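Štěpánka Šimko
A thread on moving into a house wired in 1938, by someone who owns 571 things with plugs.
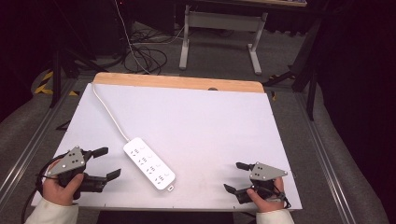
1/ The outlets

My new living room has one. It's behind the radiator, at a height that suggests the electrician was lying down. The listing called this "original character." The bedroom also has one, but it's inside the closet, so at least my shirts can charge.

2/ I called my uncle Oldřich, who has opinions on wiring and a garage to keep them in. He asked what was on each circuit. I said I didn't know what was on each circuit. There was a long silence and then he asked to speak to my mother.

3/ So, the panel. It's in the basement, and each breaker is labeled in pencil by a previous owner. The labels, in full: KITCHEN, KITCHEN, NOT KITCHEN, ARLINDO, FAN?, and DON'T.

4/ I found Arlindo. Arlindo Bragança rented the back bedroom in the nineties and still lives two streets over. He had no idea he was a breaker. He was very moved. He asked for a picture of it for his kids.

5/ I haven't touched DON'T.

6/ For anyone who just moved somewhere old, a few things Oldřich made me write down. A power strip gives you more places to plug in. It doesn't give you more electricity. I'm 38 years old and I think some part of me believed it made more electricity.

7/ Don't plug a strip into another strip. I did ask about a third strip, as a hypothetical. He said he'd drive over.

8/ Space heaters go straight into the wall. Same for the toaster oven, the window AC and the microwave. My wall has the one outlet, so this winter I'll be picking between warm and toast.

9/ Read the back of the strip. There's a rating on it. If the stuff you've plugged in adds up to more than the rating, unplug something. I did the math on my desk and have since said goodbye to the lava lamp, which wasn't helping my career anyway.

10/ And no cords under rugs. I had two cords under a rug. It was a nice rug. It's in the hall now, over nothing, doing great.

11/ Someone in the replies wants to know why I don't just hire an electrician. I did! I got three quotes. The first man looked at the panel and said "huh." The second charged me 100 dollars to say "huh" and email it to me.

12/ The third was Keabetswe Potgieter, from an outfit over in Stakville, and she's the only one who took the cover off. She was down there long enough that I made a sandwich and then felt I had to make her one too. Her quote for new circuits upstairs and grounded outlets in every room: 3963 dollars. I ate both sandwiches.

13/ She also explained FAN? to me. There's no fan. There has never been a fan. The breaker runs the doorbell and half the porch.

14/ I said yes to the quote. The work starts once the permit clears, and the permit office in Stakville is open when it feels like it. I've been twice. The second time there was a sign saying they'd gone to lunch, and the tape on it had yellowed.

15/ Meanwhile I live by rotation. Mornings are coffee maker. Then laptop. The lamp gets evenings. The vacuum gets Sunday, and everything else in the house has to hold its breath.

16/ My neighbor Apolinar Meléndez says his place was the same until he had it redone, and now he's got outlets he doesn't even use. He showed me one in the pantry. Nothing in it. He flipped the light on and off a few times while I stood there.

17/ Update, since people asked: Keabetswe called back about DON'T. She wants to know if I've ever had a hot tub. I have never had a hot tub. She said okay, and that she'd bring a second person.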